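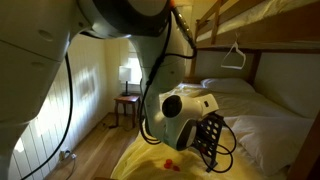

Lullik Home Robotics Club -- Equipment Notes

We finally have a budget line for the second arm, and I'm so excited I wrote up the whole shopping list on a Saturday morning! The club voted $3,000 for the coming year, and it has to cover everything except the arm itself (that's a used one from a dealer in Bemthorpe, paid for separately out of the February grant).

Cables first. I had put down $30 for ties and sleeves, and Borislav Leka laughed at me. Look at the loops hanging around the gripper mount and you'll see his point. He wants proper cable guides all the way down the arm, and his quote came to $241. Fine, he wins -- I'd much rather spend it there than on a fancier monitor.

Next is the mounting plate. I love the kind with rows of holes, since you can bolt almost anything to it, so I'm getting two more from Vadov in the same pattern. Then about $200 for bedding, and yes, that's a real line! Pillows, sheets and blankets in different weights, because Dragica Vlachou is planning a winter of bed-making trials and wants plenty of variety. She'd also like a second bunk bed. A lower bunk is a great test of reach, with the upper one right over the arm's head, but I want to measure the doorway before I say yes to that.

Still open: a spare gripper, or save up for the Radonjić force sensor? I go back and forth every day. If you've used either one on soft stuff like blankets, please leave a comment before the order goes out!

Posted Sep 12, 2026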